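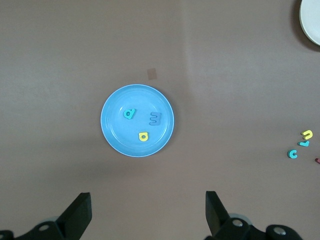

Foam letters on a blue plate.

How Did Old Construction Sets Work?

A construction set is a box of parts that can be joined together to build models. Long before most homes had a television, children used these sets to make cranes, bridges, trucks, and clocks.

The museum at Wivcombe looks after a set called the Stando Builder. The largest box held 669 parts. Most of them were metal strips with a row of holes down the middle. The holes were always the same distance apart, so any strip could be fastened to any other strip.

What held the parts together?

Small nuts and bolts. A builder pushed a bolt through two holes, put a nut on the end, and turned it with a wrench. Bolts left a little loose let the strips move, like an elbow or a knee. Bolts made tight kept the strips still.

Why were there gears?

A gear is a wheel with teeth. When the teeth of two gears fit together, turning one makes the other turn too — but in the opposite direction. If a gear with 16 teeth drives a larger gear, the larger one turns more slowly and with more force. This helped a model crane lift a heavy load.

Did every child own the big box?

No. The big box cost a great deal. Many children began with the smallest set, which had 35 parts, and added to it with extra boxes on birthdays.

Words to know

Axle: a rod that a wheel turns on.
Girder: a long, strong beam.
Pulley: a wheel with a groove for a cord.

Visiting

The Stando gallery is open every day except Tuesday. Children under eight must be with an adult. Building tables close at 3 p.m.

Text by Jocelyn Cruzado, Learning Department.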